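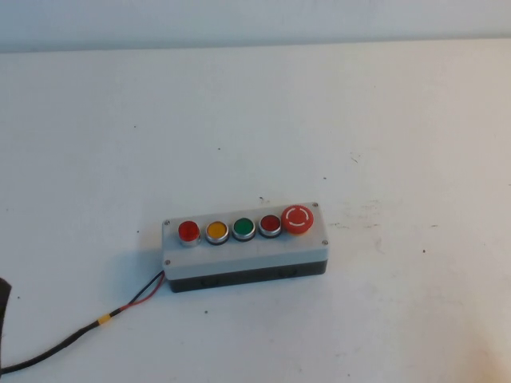
When does the choir room move to the Eklund building? In September, once the piano has been tuned.

Home | News | Meetings | Join | Contact
2 min read

Minutes, Flamari Community Choir

Present: Lucinda Montoya (chair), Aravind Chacko (minutes), section leads.

1. Last minutes approved with one fix – the alto folder count is 77.

2. Move. Eklund wants $600 for the season, paid up front. Agreed. Lucinda to sign. Rehearsals stay at 7:00 p.m.

3. Fall program. The Aleo set is in. The Brutetti piece was discussed at length – tenors find it too high. Aravind will ask for a lower key. Vote put off.

4. Tickets. We sold 113 in spring. Price unchanged.

5. Other. Three black folders still missing. Please check at home.

Closed 8:40 p.m. Next meeting in the new room.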